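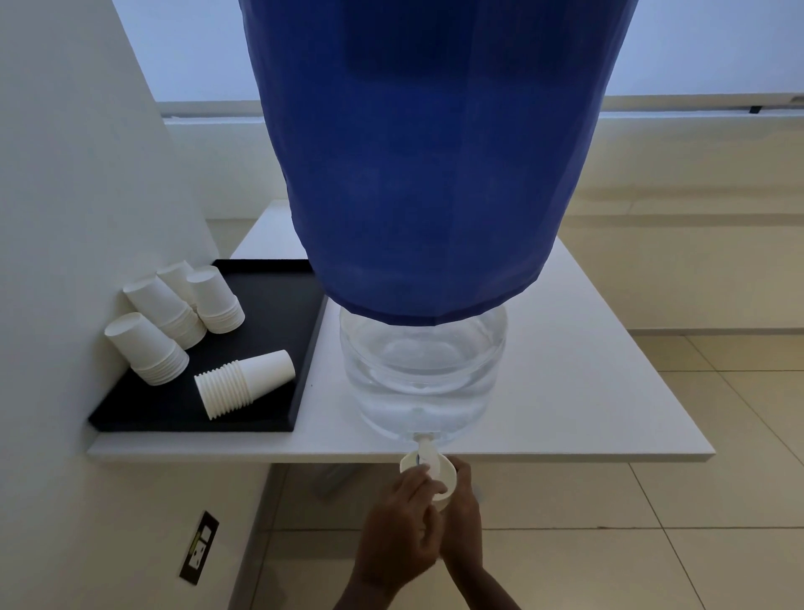
IMCOMBE PARISH HALL ASSOCIATION

Minutes of the Regular Meeting of the Board

Held March 21, 2022, in the Lower Hall

1. Call to Order

The Chair called the meeting to order at 7:05 p.m. A quorum was present. Apologies were received from two members. The representative of the Olvera Road residents attended as a guest and was given leave to speak on Item 5.

2. Minutes of the Previous Meeting

The minutes were approved with one correction. Under Item 4, "east gutter" should read "west gutter." The Secretary will amend the file copy.

3. Matters Arising

The replacement lock for the side door has been fitted. Six keys were cut and signed out. The key held by the former bookings officer has still not been returned, and the Secretary will write again.

The piano was tuned. The tuner reported that two dampers are worn and should be looked at before next winter. No action was taken at this time.

The question of the lost property cupboard was carried over.

4. Financial Report

The written report was circulated before the meeting. The balance in the general account stood at $2,895 at the end of the period. Hall rentals remain below the level of earlier years but have improved with the return of the evening classes. One invoice, for the repair of the kitchen extractor, is in dispute because the sum billed does not match the written estimate. The Chair will speak to the contractor.

A member asked whether the heating charge to regular users should be raised. After discussion it was agreed to leave the charge as it is until the fall and to read the meter monthly in the meantime.

The report was accepted.

5. Parking on Olvera Road

The guest stated that cars belonging to hall users had blocked driveways on several evenings, most often during the dance class. Residents asked for clearer signs and for users to be reminded to park in the Grilodgate lot, which has space for 90 cars and is seldom full after six.

Members accepted that the present sign is faded and is hidden by the hedge for much of the year. One member felt that the walk from the Grilodgate lot is poorly lit and that older users would not choose it. The guest replied that residents had no objection to drop-offs at the front door.

Resolved: that a new sign be ordered at a cost of no more than $200; that the hedge be cut back; and that a parking notice be added to the hall rental form. Carried, one abstention.

The guest thanked the Board and left the meeting.

6. Wirnura Room: Floor

Two quotations were received for sanding and sealing the floor of the Wirnura Room. The lower quotation does not include moving the storage cabinets, and the firm could not give a firm date. The higher quotation includes the cabinets and offers a start in July, when the room has few bookings.

There was a long discussion on whether the floor should be sealed in a matte or a satin finish. The dance class has asked for a finish that is not slippery. The table tennis group has no preference — its only request is that the court lines be repainted afterward.

Resolved: to ask the second firm for a sample of each finish and a separate price for the lines. Decision deferred to the next meeting.

7. Library Shelf

The book exchange in the entry hall now holds 257 titles, according to the list kept by the reading group. The group asked for a second bookcase. Members were in favor, provided that the fire exit remains clear and that the new bookcase is fixed to the wall. The reading group will supply the bookcase at its own expense. Encyclopedias and magazines will no longer be accepted.

8. Annual Open Day

It was agreed to hold the open day on the same pattern as before, with displays by user groups in the main hall and the plant sale outside. The following points were noted:

Tables are to be reserved through the Secretary.
The plant sale will need cover in case of rain. The old canopy has a broken leg and should be thrown away.
The choir has offered to sing but needs the piano moved to the front the evening before.
Groups selling food must give a list of ingredients.

A suggestion that user groups pay a fee for a table was put to the vote and was not carried.

9. Correspondence

A letter was received from the insurers confirming renewal on the same terms. A letter was received from a former resident asking for a copy of the hall's opening program. The Secretary has found a copy — in fair condition, with the back page missing — and will send a scan.

10. Other Business

The clock in the main hall is again running slow. A member offered to look at it.

11. Adjournment

There being no further business, the meeting was adjourned at 8:50 p.m. The date of the next meeting will be posted on the notice board in the entry hall.

Respectfully submitted,
The Secretary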